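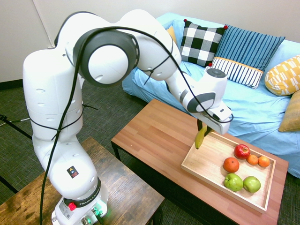
Attachment 1: station 7, side camera, banana held over tray.

Ticket: Nutunstead / data collection / station 7
Opened by: Atieno Shirima
Assigned to: Oduor Massawe
Date: 21 October 2020
Priority: normal
Status: closed, follow-up open

Summary
Gripper state in recorded episodes does not line up with the side camera. In the fruit-to-tray task the log reports the fingers closed while the video still shows them opening.

Shirima
Found during labeling. Target set is 3000 episodes. I pulled 56 from the banana subset and stepped through the release by hand. Video trails the gripper channel by 7 frames in most of them. Arm joint positions have the same lag against video, so I don't think it is the gripper driver. Attachment 1 is the view used for the check.

Massawe
Which recorder build? Also need to know if the wrist view is affected.

Shirima
Build 10. Wrist view is fine. Side view only.

Massawe
Reproduced. Build 10 stamps side camera frames when they leave the write queue. Build 9 stamped them on arrival. The queue fills during the first second of an episode and never drains, which gives a near constant offset. Joint and gripper channels are stamped at the source and are correct.

Tried:
- Lower side camera resolution. Lag shorter, still present.
- Recorder moved to the second disk. No change.
- Restart between episodes. No change.
- Arrival stamping restored in a local patch. Lag gone.

Torvik
Can the existing episodes be kept? Operators have put a lot of hours into the mixed fruit layouts and I would prefer not to repeat them.

Massawe
Yes, if the offset is constant within an episode. Script in the Drandska repo shifts the side stream and rejects any episode where the offset drifts by more than one frame. Of the 56, it rejected 10. Rejects go to the requeue list with layout and object.

Torvik
OK. Do not delete the originals.

Shirima
Patched recorder installed on station 7. New banana episodes line up at both grasp and release. Closing.

Follow-up (Moulin): run the script on everything recorded with build 10, stations other than 7 included.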